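Morkside Harriers - Minutes of the Spring Committee Meeting
Fri 3 April, 7:00 p.m., upstairs at the Dimdale clubhouse

Present: nine members, which made a quorum. Minutes taken by the club secretary.

1. Minutes of the last meeting

Approved with one correction. The relay baton order was for the juniors, and the November minutes had it down for the masters group. Thanks to the masters for being so good-natured about not getting new batons.

2. Cross-country season wrap-up

What a season! The women's team finished third in the league, our best placing since we joined the division, and the under-15 girls packed so tightly at the last race that all four scorers came in before the next club had its second runner home. The men held on to their spot after a rough start. The captain wants it recorded that the mud at the final fixture was the deepest anyone could remember, and that two shoes are still out there.

League fees for next season go up slightly. Agreed to pay before the early deadline and keep the discount.

3. Dimdale Trail Half

Entries opened last month and stand at 205, with a cap of 300. This is well ahead of where we were at the same stage last year, and the meeting was very pleased - a good share of these are first-time half marathoners, going by the question on the entry form.

Course: the landowner at the north end has confirmed access, so we can go back to the original loop through the woods and drop the out-and-back along the road. Everybody who has run both versions was delighted. The loop will need remeasuring before we publish the map. Two members will walk it with the wheel on a Sunday morning and report back by email.

Start time stays at 9:30 a.m. A proposal for an earlier wave for walkers was discussed and will be looked at again once we know how many marshals we have. We need more at the two road crossings in particular.

Aid stations: three, same as last year, with the middle one moved to the top of the climb. Oranges were a huge hit and will be back. Cups will be the paper kind again, and there will be a reminder at the start line to bring your own bottle if you can.
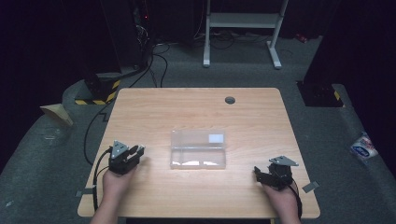 Medals are ordered. T-shirts will be offered as an extra at sign-up, and the design with the heron on it won the vote easily. The color is still to be settled between dark green and a blue that looked different on everyone's phone.

4. Track sessions

Tuesday nights have been packed. We had so many at the last mile-rep session that the coaches split us into five groups, and the fastest group kept lapping the warm-up joggers. Agreed to trial two start times, 6:15 and 7:15, for six weeks. Members should pick one and stick with it if they can, so the coaches know who to expect.

The beginner course finished with a parkland 5K, and every single starter made it to the finish. Most have already joined as full members. Wonderful to see. A second course will run from the end of the month, and the flyer needs updating with the new meeting point.

5. Money

The current account stands at $2,314 after the hall rental was paid. The bulk of the race income is still to come in, as are the invoices for portable toilets and first aid cover.

Flirness, the running store, has offered 100 race-day gift bags and a discount evening for members. Accepted with thanks. The Quách bakery will supply rolls and pastries at the finish again - there was actual applause at this one.

Agreed to spend up to $180 on new stopwatches and a second finish-line flag. The old flag can go to the juniors.

6. Juniors

Numbers are up again, and there is now a short waiting list for the under-11 group. One more qualified coach would let us clear it. The club will pay the course fee for any member willing to train, so please pass the word along at sessions.

The junior handicap race was a joy from start to finish, with the youngest runner setting off first and hanging on for second place.

7. Any other business

Club singlets: a new order goes in at the end of the month. Sizes run small.

Lost property from the winter is in the hall closet. Anything left after the next meeting goes to the thrift store.

Bus to the coastal relay: enough names to book it, with six seats left. Pay when you sign up.

Meeting closed at 8:50 p.m. Date of next meeting to be sent around by email.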